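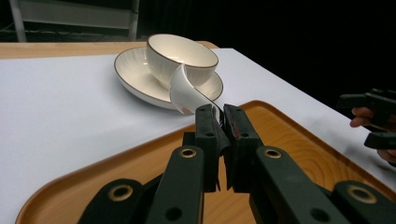 Gholamreza Tehrani reckons black tea is black tea and I only like the fancy stuff for the tin it comes in. Gholamreza. Mate. Pull up a chair, this is going to be a long one.

I've been drinking loose leaf for 19 years and I still get a bit giddy when a new season's pick turns up. Same hillside, same bushes, and the spring leaf tastes like green grapes while the autumn one tastes like toast and honey. How is that not the best thing ever?

Started on supermarket bags like everyone else, by the way. No shame in it. I still keep a box for camping and for when my brother comes over, he leaves it in until it's the colour of a creek after rain.

The one that got me was a smoky black from a little shop in Pretberg. Smelled like a campfire in somebody's wool jumper. I hated it for three days and then I couldn't stop thinking about it.

Okay, water. Please, please try your green tea with cooler water before you tell me green tea is bitter. Boil the kettle, flip the lid, go and hang out a few socks, come back. Totally different drink!

Black tea can take it straight off the boil. Oolong I fiddle with every single time and I've never written down what I did, so don't ask me.

Touran Pakzad asked about milk. Yes to milk in anything malty. I wouldn't in a first flush Darjeeling, but it's your cup and I'm not coming round to check.

Speaking of Darjeeling, I paid 56 dollars for a small bag in July and my partner has been very quiet about it. (It's gorgeous. Muscatel all the way down. I've had 8 pots out of it so far and I'm rationing.)

Favourite way to learn, if you're near Patness: the Tumik tea room does a tasting where you get the same leaf steeped short, medium and long, side by side. I went in thinking I liked it strong and came out a short-steep person. Keyvan Hassanpour went the other way and now his tastes like a fence post.

They also do a roasted barley thing, no caffeine, smells like the inside of a bakery. I have it at nine at night with a bit of dark chocolate and sleep like a log.

Next on my list is a pu-erh that Banafsheh Dehghan swears tastes like wet forest and old books, and she means it as a compliment. It's in the cupboard now, still wrapped. Opening it after dinner, will report back!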